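Handheld grippers — Skosta vs Grasis for thin objects?

wobblybench
9 October 2023
Trying to pick between two sets of handheld grippers for bimanual collection and going round in circles. Had the Skosta pair since April, now got the Grasis pair on loan until they want them back. Same tracking, same head camera, same tasks. The Skosta fingers are longer and a bit bendy, the Grasis ones stubby and stiff.

Blocks and cups, no difference worth typing up. Thin stuff is where it falls apart. Makeup brushes, pens, that sort of thing. Task I keep coming back to is brush off the table, into the cup, bristles up.
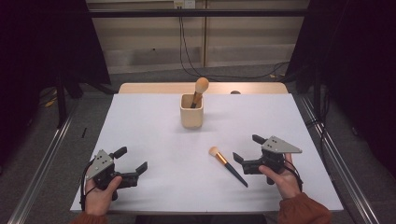

Did 200 goes with each pair. Skosta got 236 clean placements out of the two days if you include the practice ones, but I changed the finger pads halfway so that number is rubbish really. Grasis I was more careful with and it felt worse. Handle rolls away as the fingers close, then you chase it. Anyone run both?

Pelham_K
You can't compare them if you swapped pads in the middle. Start again with one pad on both.

wobblybench
Yes I know. Said it was rubbish.

tin_lizard
Had the Grasis ones for a year. They're fine on thin handles if you come in steep. People come in flat like they would with their own hand and the lower finger just shoves the thing along. Tilt the wrist, touch down with the lower finger first, then close. Slower but it sticks.

Pelham_K
Disagree, steep is a pain for the head camera. Your own knuckles and the plate end up over the bit you want to see. We went flat and put softer pads on. Bakker do a sheet you can cut with scissors.

tin_lizard
Depends how tall you are and where the table is. I never lose the tips.

decha.t
Decha Thongsuk here, I do the training side not the collecting so take this as it is. Both of you are right for different objects. What I see in the data is that the pick matters less than the turn. Brush comes up level, has to end up upright, and with one gripper the wrist runs out of room. The good episodes are nearly all handovers — one picks, other takes it near the end of the handle, turns, drops it in. If you score only the pick the two grippers look the same. Score the turn and the longer fingers win, at least for us.

wobblybench
ok that's useful. I've been doing it one handed mostly, the other one just hovers or steadies the cup. Will try handovers

mags_in_the_shed
Nobody's mentioned weight?? After 400 episodes on the Grasis my thumbs were done for. The Skosta trigger is lighter. I'd take slightly worse picks over a week of sore hands, and tired people collect bad data anyway

Pelham_K
400 in a week is your problem there.

mags_in_the_shed
400 in three days. And yes, I know.

tin_lizard
Check your cables too. If it tugs when you turn the wrist you start avoiding that angle without noticing. I run mine up the sleeve.

wobblybench
Mine go down past the hand, not noticed any tug but will look. Also has anyone tried the Cistasar fingers on the Skosta body? Supposed to bolt straight on

decha.t
They bolt on but the opening width reads wrong untill you redo the calibration. Do that first or you will throw the lot away.

wobblybench
Right. Same pads on both, handovers, score pick and turn seperately. Will post numbers when I've got some

Pelham_K
Keep the practice ones out of it this time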